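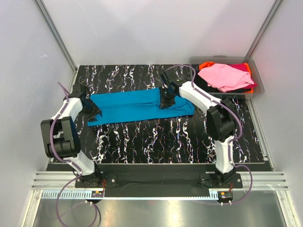

Both arms gripping a blue cloth, with a bin of clothes at the back of the mat.

Call for participants: raters for a cloth-folding study
Hafþórsson Lab, Tollow
Apply by 24/10/2025

We are looking for 56 people to look at folded clothes and tell us whether they are folded. The work is paid, it can be done from home, and we would prefer people who have no stake in robots doing well.

Background

Last year our group reported that a policy called Pluvport, trained on demonstrations by human operators, could fold a mixed pile of clothing with two arms. The score we gave was high. Some of us no longer trust it much.

The trouble is in how it was scored. The same people who gave the demonstrations also marked the trials, and they marked them from a checklist they had written themselves. A fold passed if it was "compact and roughly rectangular." Ask anyone who has shared a closet what that covers. A shirt with a sleeve sticking out of the side was passed by one marker and failed by another, and when they disagreed they talked it over until they agreed, which is a good way to get a clean table and a poor way to find out anything. Attempts that were stopped early for a snagged cable or a slipped grip were left out as hardware faults. Maybe they were. We'd like someone else to decide that too.

Other groups publish numbers made in much the same way. We are starting with our own because we have all the recordings.

What you would do

You will be shown 300 attempts in a web tool called Itby. They come from Pluvport, from an older scripted method, and from people driving the arms by hand. You will not be told which is which. For each attempt you see a short clip and a final still, and you answer two questions: is this item folded, and would you put it on a shelf as it is? There is a comment box. Please use it when you feel the urge to say "sort of."

We give no checklist and no sample of a good fold. People who ask us what counts as folded will be told to use their own judgment, and we know that's annoying.

Some clips are from the fixed camera over the mat, and some are from the small cameras near the grippers. The close views are a point of dispute here. One side says they give raters the detail they need to spot a bad crease. The other says they flatter the robot, because a close view of neat cloth says very little about the whole garment. You will get both kinds, and we will compare how you score them.
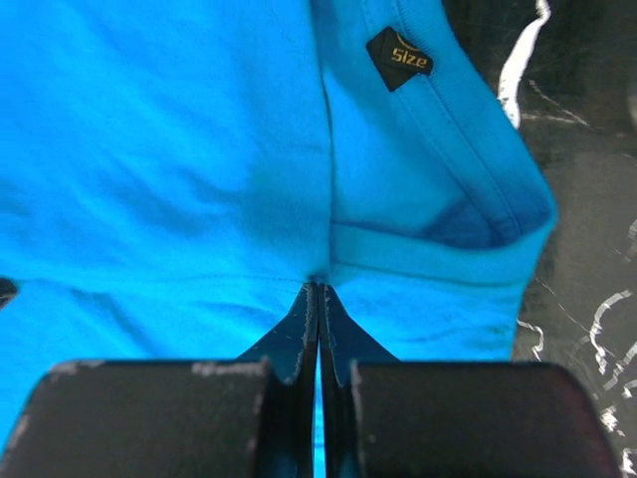

Close view at the gripper: folded blue fabric, a ribbed band and a small black label.

Try it on the picture above. From that distance, would you say the item is folded? We tried this among ourselves and didn't agree.

Time and pay

Plan on two sessions with a break of at least a day between them. A portion of the clips comes back in the second session so we can check whether you agree with yourself. Each session is paid at the standard Tollow participant rate, and you are paid for the first even if you don't come back for the second. Pay does not depend on how you score or on whether you match other raters.

Who can apply

You must be an adult and able to watch video on a laptop or desktop screen. Phones are no good for this; the wrinkles vanish. You should do laundry for yourself or someone else often enough to have opinions about it. Retail and hotel experience is welcome, though we will cap that group at 17 so the panel doesn't turn into a trade panel.

Please don't apply if you have worked on the Pluvport recordings, have driven the arms in our lab, or live with someone who has.

What we expect to find

We don't know. The learned policy may well beat the script by a clear margin, and then the earlier claim stands, with a better reason to believe it. It may also be that raters can't tell the two apart once the failed attempts go back in. There is a third result some of us are betting on, that people agree with one another so little that no single success rate for folding means much. The analysis plan is already written and locked, and you can have a copy before you sign up.

None of this will tell us whether the method works in a home. Every attempt was made in one white enclosure, on one kind of mat, with the arms bolted in place. If you see our study quoted as proof that a robot can do your laundry, please write to us.

Results will be posted in February, including the raw scores with names removed, whichever way they fall.

How to apply

Fill in the short form on the Tollow participants page and choose "Itby rating study" from the menu. The form asks how often you fold clothes and whether you follow robot news. Neither answer rules you out. We will reply to everyone after the closing date, and those who are picked will get a login and a consent form to read first. You may drop out at any point and ask for your scores to be deleted up until the data are pooled.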